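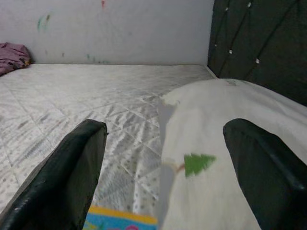

Quilted mattress cover with diamond stitching.

Caring for Family Papers at Home

Sithole Family History Library receives many questions from members who have inherited certificates, letters and parish extracts. The following advice is taken from our household leaflet, revised by Arturo Leone of the reading room.

Before You Begin

Clear a large, clean surface and wash and dry your hands. Cotton gloves are not recommended for paper, as they catch on torn edges. Keep food, drinks and ink pens in another room. Notes should be made in soft pencil only.

Removing Old Fasteners

Rusted paper clips should be eased off with a thin strip of plastic slid beneath the metal. Do not pull. Staples are opened from the back and lifted out one leg at a time. Adhesive tape should be left in place, however unsightly, until a conservator has seen it.

Flattening Folded Letters

Open the letter as far as it will go without force. Place it between 2 sheets of clean blotting paper, lay a board on top and add a few heavy books. Leave it for a week. Never use a household iron. Parchment and anything bearing a wax seal should not be pressed.

Storage

Use acid-free folders and a rigid box that closes fully. A standard box in our own stacks holds up to 500 single sheets, but a home box should be filled less tightly so that folders can be removed easily. Attics, garages and basements are unsuitable. An interior closet shelf, away from pipes, is usually the best place in the house.

Labeling

Write the surname, the place and the approximate period on the folder, never on the document. Where a surname has several spellings, choose one for filing and list the others inside the folder. The Brondavberg papers were sorted under 2 spellings for many years, and the index prepared by Fulvio Fabbri now gives both.

Photographs

Store prints apart from letters. Names may be written lightly in pencil on the back, near the margin.

Members may bring fragile items to the reading room for advice. The desk is closed during October for shelf checking.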